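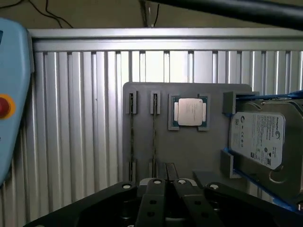

How to Move a Rebuild Bench Over to a Robot Cell (and Keep the People Who Worked at It)

Written for shift leads at Tutside who are getting a cell this year and have been told it will be "seamless." We got ours in January. There were seams.

What follows assumes you have the same setup as us: one Voretti table, two arms, a printed fixture plate, a parts tray, and a team that has been taking desktop towers apart and putting them back together by hand since before the arms' installer could drive.

Before the cell arrives

Write down who does what on the manual bench. Do this by watching. If you ask people, they'll say "I pull the drives and reseat the memory," and leave out the part where they sniff the power supply, wiggle the front panel connector, and set aside any board that looks funny. The sniffing and wiggling is most of the job. It will not be in the Molari work instructions, which describe eleven screws and a great deal of confidence.

Sort your list into two piles. Pile one is motion: pick up, carry, line up, push, let go. Pile two is judgment. The cell gets pile one. Pile two stays with the people, and you need to say that out loud, to their faces, before the crates show up. We said it afterward and had a very quiet lunch.

Then decide what happens to the job titles. HR will suggest "automation partner." Resist. Ours are called bench techs, same as before, on a pay grade that now includes cell setup. It took three meetings to get that grade and I recommend starting them early.

Step 1. Load the fixtures

The plate holds the loose parts standing where the gripper expects them. Processor in the square socket holder, memory upright in the slot holders, drive in its blue bracket between the upper and lower clips. Push each one home. A part that is mostly in will be treated by the robot as all the way in, and it will act on that belief.

Check the drive bracket with a fingertip. If it rocks, reseat it. If it still rocks, the clip is worn and you want a fresh one off the printer. Keep spares of every clip in a bin at the cell, and put one named person on each shift in charge of the bin.

Face the drive labels the same way every time. The gripper doesn't care, but the tech who has to read a serial number at 2 in the afternoon with a line of towers waiting will care a lot.

Step 2. Set the tower

Side panel off, case lying flat on the table, open side up. Tuck loose wiring out of the approach path. This is the step where experienced hands earn their money. The cell sees a cable as an opinion it doesn't share.

Lever and retention frame on the processor socket get a human look every time. Flashlight, straight down. Bent pins found here cost you a sigh. Found later, they cost you a board and a form.

Step 3. First cycle, slow speed

Clear the table. Everybody behind the line, one person holding the pendant, that person's thumb aware of where the red button is. Run the first part of every shift at reduced speed and watch the drive pick all the way through.
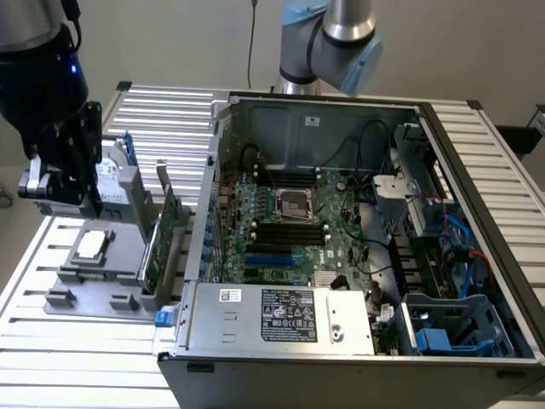 Drive in the gripper, tower open on its side, parts tray to the left of the case.

Stop the cycle if you see any of these:

The drive hangs at an angle in the fingers.
A cable has sprung back up over the board.
Something is on the tray that isn't on the build sheet.
Somebody says "huh."

I'm serious about the last one. Clive Naylor has worked on this floor longer than the floor has had its current carpet, and his "huh" has saved us more boards than the force sensor. We added it to the stop list in February, and the Engelbrecht field engineer, to her credit, wrote it into the local procedure without changing the spelling.

Step 4. Hand over, and mean it

Once the slow cycle is clean, bring it up to speed and leave it alone. This is the hard part for people who are good with their hands. For the first month ours stood at the rail and watched every insertion like parents at a swim meet. Give them somewhere else to be. We moved inspection to a bench 30 feet off, with its own lamp and decent chairs, and output went up as soon as the chairs did.

Step 5. Rotate

Two hours loading, two hours inspecting, then swap. Don't let the youngest tech become The Robot Person. It happens in a week, and then that tech can never take a vacation.

Everyone learns to recover from a fault. Everyone learns to jog the arm. Everyone also keeps doing one full rebuild a week by hand, which management will call a waste until the day the cell is down and there are towers stacked up to the fire extinguisher.

What it changed

In the first quarter we put 3,949 towers through, and 1,415 of those needed a person to step in at some point. The slide deck listed those as "exceptions." On the floor we call them work. Mostly it was cables, then worn clips, then cases that had been dropped at some point in their lives and were no longer quite the shape of a case.

Wrists are better. Two people have stopped wearing braces. Backs are the same, as we still lift the towers onto the table ourselves, and I have put in for a lift assist and will put in for it again.

It's also quieter, which not everyone likes. The old bench had a lot of talk across it. You can't chat across a cell, so we moved the coffee maker over by inspection, and most of the arguing has migrated there along with it.

If your fixture plate arrives with the memory holders printed too tight, don't sand them. Send the plate back. I have sanded them.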